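Soft Things, Hard Bins: A Gallery from the Skullo Project

Welcome, and thank you for stopping by! I have been promising a page like this for longer than I care to admit, mainly to my aunt, who asks every time we talk what it is I do all day, and to the students who write to us in the spring wanting to know what a robot manipulation lab is like from the inside. The short version is that we teach robot arms to pick up floppy, squashy, shapeless things and put them into containers, and then we study why they fail. The long version is the rest of this page.

Skullo is the name of our method (it began as a nickname for a hat, and by the time we thought about changing it, it was already in all the file names). The work is done in the Ullent building on the Hillton campus, up on the big open floor, and it grew out of a question that Kha Lò put to the group one afternoon: why does a policy that can happily stack blocks all day go to pieces when you hand it a wool cap? A block is the same block whichever way up it lands. A cap has a thousand ways of lying on a table, and it will find a new one every time you let go of it.

I have arranged things by topic, more or less in the order in which we ran into them. There is more text than picture, I know, and those of you who know me will not be surprised. Please wander through in whatever order you like.

1. The question

Most of what has been written about robot grasping is about rigid things, and for good reason. If you know the shape of a mug and you know where the mug is, you can work out where the fingers should go. With cloth and felt you know neither, at least not for long. The moment the fingers close, the shape changes, and the part you meant to hold may have slid off somewhere else.

Our task sounds simple enough to explain at a family dinner. A few soft items start on a tabletop next to a bin, and the arm has to get all of them inside, with nothing draped over the rim and nothing left behind. A person does it without looking. Our first policy managed to get a hat halfway in and then, on the way back out, took the hat along with it. I watched that happen so many times in the first month that I began to feel sorry for the hat.

2. The demonstrations

Everything the arm knows, it learned from us. One person guides it through the task while the cameras record, then we reset the table and do it again. We collected 4,000 demonstrations for the main training set, and I would like to say a word of thanks to everyone who took a turn, especially those of you who did the late afternoon shifts, when the coffee had run out and the felt had begun to look back at you.

We asked people to be a little messy. In our early recordings everybody was so careful, setting each piece down flat and tidy before the run began, and the policy learned to expect a tidy world. So we changed the instructions. Toss the items. Let them overlap. If one falls on its side, leave it. The difference this made was larger than anything we got from changing the network, and I still bring it up whenever somebody wants to spend a week on the network.

3. The release problem

If you only read one section, I hope it will be this one, as it holds the part of the result I am fondest of.

Picking up soft things is hard, but letting go of them is harder than we had ever imagined. Felt clings. It catches on a fingertip or folds itself around a knuckle, and a gripper that opens and pulls straight up will often bring the whole piece back with it. We spent much of the winter treating this as a grasping failure, because that is where we saw the trouble in the numbers, and it took us far too long to look at the other end of the motion.

Skullo handles it by learning the release as its own small skill. The policy predicts when to open and also how to leave: a little sideways slide, sometimes a small push downward first, then up and away. In the recordings we found that people do exactly this with their own hands and have no idea that they do it. I asked three of my colleagues to describe how they put a hat in a box, and all three of them said, "I just put it in."

4. Seeing through plastic

Kha Lò argued for clear bins from the start, and the rest of us grumbled. Transparent plastic is a nuisance for vision. It bends what lies behind it, it picks up reflections from every light in the ceiling, and depth sensors tend to look straight through it or make something up. An opaque bin would have been so much easier! But homes and stockrooms are full of clear bins, and a method that only works with the easy kind is not much use to anyone.

So we kept them, and we gave ourselves views from more than one place. Looking down from the ceiling, you get a good sense of the layout of the table. Looking across at table height, you get the side walls of the bin and whatever can be made out through them. Neither is enough alone, and the policy learns for itself which to lean on at which moment.

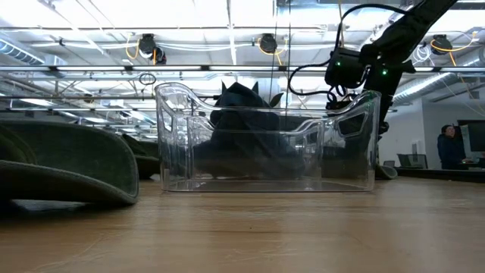 Judging when an item is properly in the bin turned out to be one of the fussiest parts of our evaluation. We had started with a very simple rule, which was that anything inside the outline of the bin as seen from overhead would count as a success, and we were rather pleased with our scores until we went through the side views. Take the navy piece with the two pointed tips that stick up like ears. From directly overhead, those tips tell you very little about how the rest of the fabric is sitting, whereas from table height you can follow it down through the plastic to where it spreads out near the floor of the bin, even if the wall darkens and distorts it along the way. The green felt shapes out on the table make the same point from the other direction: the big one in front, with its thick curved rim, hides a good part of the one behind it from this angle, and for those we go back to the ceiling cameras. Our scoring now asks for agreement between the views, and our numbers went down when we made the change, and I believe them a good deal more.

5. The trials

For the final evaluation we ran 200 trials, split evenly, with 100 for the Skullo policy and 100 for the baseline trained on the same demonstrations without the separate release skill. The starting arrangements were matched, so that each policy faced the same kinds of heaps and overlaps, and the person scoring the runs did not know which policy had been in charge.

Skullo came out well ahead, most clearly on the felt pieces, which is where the clinging is worst. On smoother fabrics the two were much closer together, and I would not want anybody to come away thinking we had improved everything. A slippery lining falls off the fingers by itself and gains nothing from a clever exit. The full breakdown by material is in the paper, along with the runs we left out and our reasons for leaving them out.

6. What still goes wrong

I always enjoy this part of other people's pages, so it seems only fair to offer ours.

The policy is poor with items that are longer than the bin. A scarf will go in at one end and come out over the rim at the other, and the arm will sometimes tuck in one side, notice the other, tuck that in, and carry on like this until the time limit. It does not yet seem to have the idea of folding something in the middle.

It also has trouble with dark fabric on dark fabric. Two navy pieces lying together tend to be treated as one, and the arm picks up the top one and considers itself finished. We tried brighter lighting, which helped with this and made the reflections in the plastic worse, so we put the lights back the way they were.

And then there is the matter of the bin itself moving. A firm push on the way out can nudge it across the tabletop, and after a few nudges it is no longer where the policy first found it. We considered fixing it down. In the end we left it free and added runs in which the bin starts in odd places, and the newer policy copes with small shifts quite nicely, though a big one will still throw it off.

7. Where we are going

The next round of work is on two arms, so that one can hold the bin or spread the cloth while the other does the placing. I have wanted this since the scarf. We are also rewriting the demonstration tools so that a new person can learn them in a morning, as at present it takes a good deal longer than that and a certain amount of patience from whoever is sitting beside them.

Nechyporuk, our shared analysis package, is being tidied up as well. It does the matching between camera views that I described in section 4, and several groups have asked whether they might use it for tasks that have nothing to do with hats. They may! It should be ready in March, with proper instructions, and I will put a link on this page when it is.

A few practical notes

The demonstrations can be shared for research and teaching. Please write to the group address and tell us a little about what you have in mind, and somebody will get back to you with the download details. The complete set is large, so do ask for the small sample first if you only want to look around.

If you would like to visit, afternoons are best. Come up to the open floor in Ullent and ask for me or for Kha Lò, and bring something soft if you have it. We are always short of new shapes, and last season's knitwear is very welcome.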